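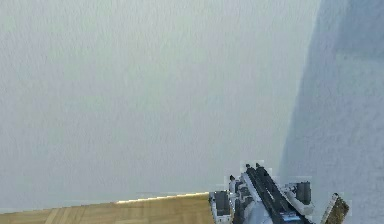 Svatopluk Bartoš

Good evening to all. I write in this forum for the first time, please be patient with my English. My question is simple: can a machine clear and wipe a table yet? I do not mean an empty table. I mean a table as people have it at home, with a lamp and small things near the wall. In our simulation at Nesteck the arm arrives beside the table without trouble. After this begins the hard part. From 56 trials I accepted only 10 as good work, and I was not very strict.

What I ask the arm to do:

1. Move the tall carved figure and put it back standing. It is narrow and the base is heavy looking, so the planner must choose where to hold it. I prefer the base.
2. Wipe near the lamp and do not touch the white shade. The little colorful things by the lamp foot must stay on the table.
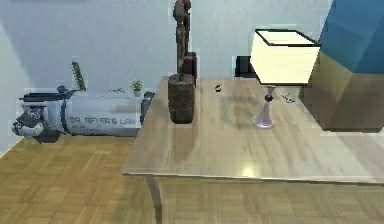

3. Find the very small dark thing on the wood and decide if it is trash. My arm always decides that it is trash.

kmottram
Welcome! I disagree with the question a bit. Wiping is solved, deciding isn't. A person would also have to ask you about number 3. Why do you expect the arm to know?
Kirsty Mottram

Svatopluk Bartoš
Dear Kirsty, a person asks one time and then remembers. My arm does not ask. I think this is a part of the chore also, so I count it as a failure.

dikham_2
You're being too kind to the hardware. We tried a Cheng wrist in the shop for sorting fasteners, and it was fine until two parts touched. Put two figures on one table and see what your success rate does.

Svatopluk Bartoš
I have this already. The second figure stands closer to the middle, near the front edge, and I added a small glass thing behind. The glass is the worst for my depth estimation.

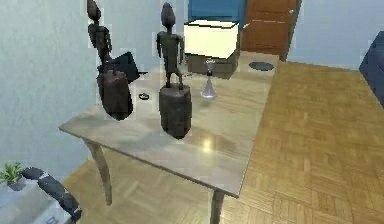 Test table with two figures and the glass.

kmottram
OK, that's a mean table. I'd still let it do the front half and leave the back by the boxes to a human. Half a chore is worth having.

dikham_2
Half a chore is a chore. If I have to come and finish, I already have the cloth in my hand.

Svatopluk Bartoš
I am between you both. I will run the front half alone with the Ikero planner and write the numbers in this thread.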